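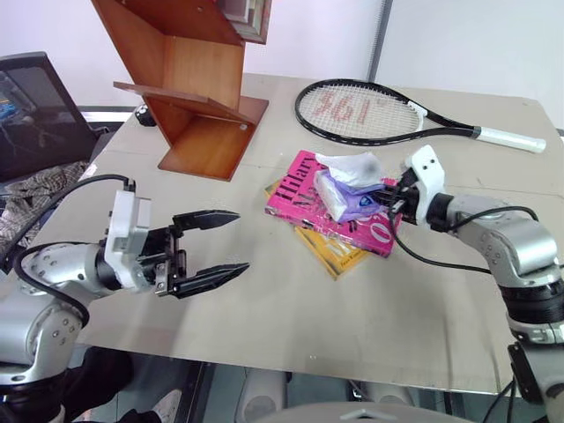
Unit 6: Looking after a small library stock

Notes for the evening course, Tindall Adult Learning Centre

This unit covers what happens to a book between arriving at the library and leaving it for good. Last week dealt with choosing and buying. Cataloguing comes in the next unit, so shelf marks are only mentioned here where they affect handling.

Types of binding

Most of the stock in a small lending library is paperback. The pages are glued straight into the cover along the spine. The glue gets brittle with age, and pages begin to drop out from the middle first, where the book is opened most often.

Hardbacks may be sewn or glued. To tell which, look down at the top of the spine. If the pages are gathered into small folded groups, the book is probably sewn. If the edge is flat and even, it is glued. Sewn books last longer and are usually worth repairing.

Spiral and comb bindings turn up in local history and music stock. They catch on their neighbours and should be kept in boxes.

Shelving

Books should stand upright with their full height supported by the book next to them. A leaning book twists at the joint, and after a few months the cover starts to pull away from the pages. Use a bookend on any shelf that is less than full.

Do not pack shelves tightly. You should be able to slide a flat hand between two books without forcing it. When readers cannot get a grip on the sides they pull at the top of the spine, and this is the most common cause of torn spines in the Tindall stock.

To take a book down, push back the books on either side, hold the middle of the spine and draw it out.

Large, heavy books can lie flat, with the biggest at the bottom. Keep the piles low. Lift off the upper books before taking one from underneath.

Damp and light

Keep shelves away from outside walls where you can. If that is not possible, leave a gap behind them so that air can move. Mould shows first as a grey or white bloom along the top edge. Put any affected book in a paper bag, not plastic, and keep it apart from the rest until it has been dried and brushed.

Sunlight fades red and yellow covers fastest. The Kurna branch moved its travel section away from the south window for this reason.

Simple repairs

Loose pages in a paperback can be tipped in with a thin line of PVA along the inner edge. Close the book, put waxed paper on both sides of the page and leave it under a weight overnight. Never use ordinary sticky tape. It yellows and leaves a stain that cannot be removed.

Taking books out of stock

A book should be considered for withdrawal if it is dirty, out of date or has not been borrowed for 2 years. Local material is the exception and is kept whatever its use. At the last check the Usow branch withdrew 114 books, mostly old travel guides and computer manuals.

Stamp withdrawn books on the title page and remove the record on the same day.

For next week

Read the handout on shelf marks. Bring 2 damaged paperbacks of your own for the repair practice on Saturday morning. Glue, brushes and waxed paper will be provided.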